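The Shopping List

What a small robotics outfit learns when it has to spend its own money

The first budget Ohemaa Frimpong wrote for the manipulation group at Westard had one line on it. The line said "robot." Next to it was a number that made the finance office laugh out loud, which she heard, because the finance office is on the other side of a thin wall.

The second budget had 47 lines, and the finance office liked that even less.

Westard makes sorting equipment for warehouses that handle returns, the sad national river of things people bought at midnight and regretted by lunch. Conveyors and bins are the easy part. The hard part is the picking up. A returns line sees a vase, then a bathrobe, then a bag of marbles with a hole in it, and whatever is at the end of the arm is expected to cope. Frimpong was hired to teach it to cope, and was given a room, two colleagues and until October to say what she needed to buy.

"I thought the arm would be the decision," she says. "I spent weeks on the arm. I had a spreadsheet with colors."

The spreadsheet is still on the wall. It compares payload, reach, delivery time and something labeled "vibes," a column added by Kobina Gbeho, the group's mechanical engineer, who did the scoring for it himself and will not discuss his method. Four arms made the final round. Any of them would have done.

Gbeho's view is that people shop for robots the way they shop for pickup trucks, by imagining the one weekend a year they will haul a boat. Westard's returns are mostly light. The arm that won is slow and plain and came from a supplier called Plundska, whose sales rep seemed faintly surprised to be picked.

Then came the matter of what to feed it. A robot of this sort learns from recordings of people doing the job, and the recordings are made with hand-held grippers: a pair of fingers on a grip, with a camera looking down between them. You squeeze, you pick up the thing, you put it down, you do it again. The gripper costs very little next to the arm. The hours cost a great deal, and the hours were not on the one-line budget either.

Kojo Aryee runs the recording sessions. He had costed the first round at 600 recordings and believed this to be generous. The round after that was planned at 1,000. He now asks for session time the way other departments ask for printer toner, regularly and with a tone of mild injury.

"People want to know the price of the hardware," he says. "I tell them to price a person picking up a hairbrush all of Wednesday."

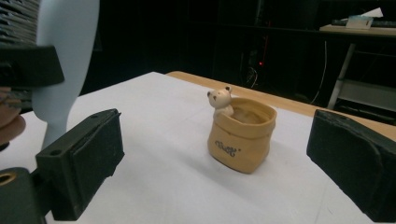
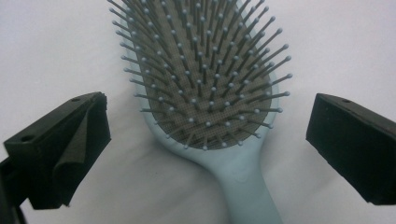 Work at the table: a planter with a bear in it, and a paddle hairbrush, each between the fingers of a hand-held gripper.

The line called "objects"

Objects have their own line in the budget now, and it is the one that gets questioned most. Finance can accept a motor controller with a four-figure price. Finance has trouble with a receipt for a novelty planter.

Frimpong's defense is that the receipts are the cheapest engineering she does. A planter has a rim, a hollow and a small face you would rather not chip. A hairbrush offers a handle at one end and a field of bristles at the other, and a grasp that suits one is a poor bet on the other. She shops for disagreement. Two mugs teach you less than a mug and a slipper, and cost more than the slipper.

Her rules for the object line have settled down over time. Buy secondhand where you can. Buy two of anything that breaks. Never let an engineer choose all of it, or you will own a great many precision-ground cubes. Gbeho contributed the last rule unwillingly, having once come back from a shopping trip with exactly that.

There is also a storage line, which went missing from the first three drafts. Things bought to be picked up have to be put down somewhere at night. The current answer is a set of shelves, and the current shelves are full.

Fingers, foam and other consumables

The word that changed the budget was "consumable." Maureen Greenwood, who came over from the service side of the business, read the third draft and asked how often the finger pads would need replacing. The room went quiet. The draft had assumed they would last as long as the building.

Pads crease. Foam gets tired. Screws back out, cables get stepped on, and a threaded insert that was fine on Monday's drawing has opinions by the end of the week. Greenwood now keeps a flat 800 dollars in the plan for small parts, which she calls the sock drawer, and she defends it against all comers. It has been raided for a better lamp and, in a low moment, for pizza.

Her advice to anyone writing a similar plan is to walk through the room with a pad of paper and write down everything softer than aluminum. That is your running cost. She would add tape, which is softer than aluminum and is always gone.

Renting, borrowing, waiting

For a few months the group considered buying none of it. Ikbridge, a leasing firm, offered an arm, a bench and a service visit for a monthly fee that looked friendly until Aryee multiplied it by the length of the project. The sum came to more than the arm. The contract also had a clause on "unusual contact," and nobody at Ikbridge could say whether marbles qualified.

Another company, Alhassan, would sell recordings already made. Frimpong looked hard at that one. The samples were clean and well organized, and full of objects that Westard's customers rarely send back. She bought a small set for comparison and kept the sessions going.

Amerley Amoah signs off on all of this from the other side of the thin wall. She has made her peace with the planter. What she asks for is a plan in stages, with a place to stop after each one, and a sentence on what would be bought next if things went well. She also asks that the word "robot" not appear alone on any line.

The fourth draft went through with two cuts, one of them the better lamp. The new draft has 51 lines. Number 50 is shelves.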